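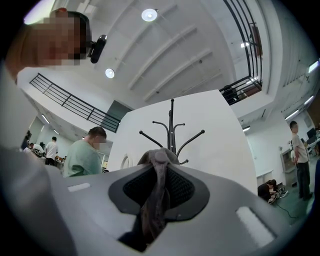

Why Do Clothes Get Wrinkled?
by Kiri Kereama

I have a favorite cotton shirt, and every time I pull it out of the bottom of my bag it looks like a dried-up leaf. My soccer shirt can spend a whole week in the same bag and come out looking fine. That bugged me for years, so I finally went and found out what's going on inside the cloth, and it's a lot stranger than I expected.

Get really, really close

Pick up the edge of your T-shirt and look at it with a magnifying glass if you've got one. You'll see yarn. Now pull a loose bit of yarn off something old (ask first!) and untwist it. It comes apart into hairs. Those hairs are called fibers, and in a cotton shirt they grew on a plant, wrapped around the seeds in a fluffy white ball.

Keep zooming in, way past what any magnifying glass can do, and each cotton fiber is made of long, skinny chains of a stuff called cellulose. Trees and grass are full of cellulose too, and so is the paper in your notebook. That's a good thing to remember, because you already know what happens when you scrunch up paper.

The sticky bits

The chains lie next to each other like spaghetti in the box, and they hold on to each other in lots of tiny places. Scientists call these little holds hydrogen bonds. I think of them as weak magnets. One of them is very easy to pull apart, but there are so many in a fiber that together they keep it in shape.

So what happens when you sit on your shirt? The fiber bends. Some of the weak magnets let go, the chains slide a tiny bit, and then the magnets grab on again in a new place. Now they're holding the fiber bent! It has no idea it's supposed to be straight. Do that to a whole bunch of fibers along the same fold and you've got a wrinkle.

Water makes it worse (and better)

Water loves cellulose. When cotton gets damp, the water squeezes in between the chains and gets in the way of the magnets, so the chains can slide around much more easily. If the cloth is lying in a heap while it dries, the water leaves, the magnets grab on again, and the heap shape gets locked in. That's why a shirt left balled up in the washing machine comes out so awful.

But the same trick works backward. Shake the shirt out while it's still damp, hang it up nicely, and the chains settle down in a smoother shape. An iron does this on fast-forward. Heat makes everything wiggle more, steam brings the water in, and the flat metal bottom presses the cloth smooth until it cools. (Irons get hot enough to burn you badly, so leave that job to a grown-up or do it with one.)
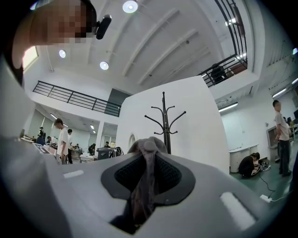
Why my soccer shirt doesn't care

My soccer shirt is polyester, and polyester is a kind of plastic. It has long chains as well, but they hardly let any water in. Water can't get between them to loosen things up, so the fibers mostly spring back after you bend them.

Heat is another story. Polyester can be bent into a new shape if it gets hot enough, and then it keeps that shape when it cools down. Some pleated skirts are made like that on purpose — the folds are pressed in with heat and they stay through wash after wash.

Wool is different again. It's hair from a sheep, and it's crimped, a bit like a row of tiny springs. Squash it and it wants to bounce back. A wool sweater can lose a lot of its creases just by hanging up for a night.

Knitted or woven?

The way the yarn is put together matters too. Woven cloth, like a bedsheet or a dress shirt, has yarns going over and under each other in straight lines, and they're packed in pretty tight. When you fold it, the yarns have nowhere to go, so they bend sharply.

Knitted cloth, like a T-shirt, is made of loops. Loops can stretch and shuffle around when you scrunch them, so the bends are gentler. It still wrinkles, just not as sharply as a sheet does.

Try it yourself

You need 2 cotton handkerchiefs (or squares cut from an old sheet), a cup of water and somewhere flat.

1. Leave one square dry. Dip the other one in the water and squeeze it out hard.
2. Scrunch each square into a tight ball and put a rubber band around it.
3. Leave them until the wet one is dry all the way through. Mine took up to 14 hours, and the middle was the last part to dry, so I'd leave yours overnight and then check.
4. Take off the rubber bands and lay the squares side by side.

Which one has the deeper wrinkles? Now hang both of them in the bathroom while somebody takes a hot shower, and have another look afterward. I did mine on a Wednesday night and looked again after 40 minutes. If you have an old polyester scarf, try that too, and write down what you think will happen before you open it up. I guessed wrong about mine!

Words to know

Fiber: a very thin hair of material that gets twisted into yarn.

Cellulose: the stuff that makes up cotton, paper and a lot of every plant.

Polyester: a plastic that can be pulled into thin fibers and made into cloth.

Crimp: the natural waviness in wool.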